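Draretti hand-held gripper – pad replacement kit

Contains blue foam pads for both fingers, with screws. Fit pads in pairs. Seat each pad square in its black frame before tightening the screw. 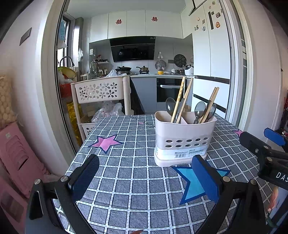 Issue 5, p. 61

Close the jaws slowly after fitting and check that the pads meet along their full length. A gap at the tip means the frame is twisted – slacken the screw and reseat.
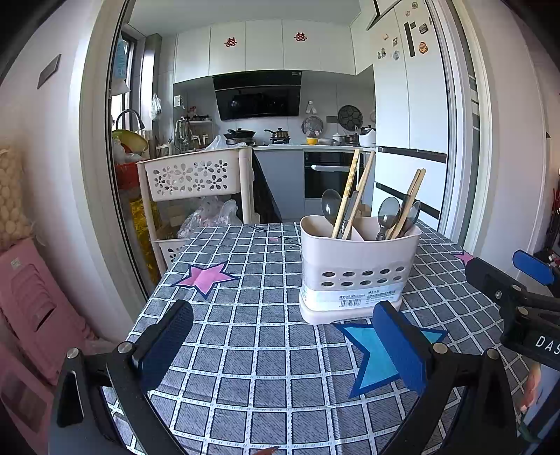
Wipe pads with a damp cloth every 3 sessions. Do not use solvent. Replace both if either one stays dented after 60 minutes at rest.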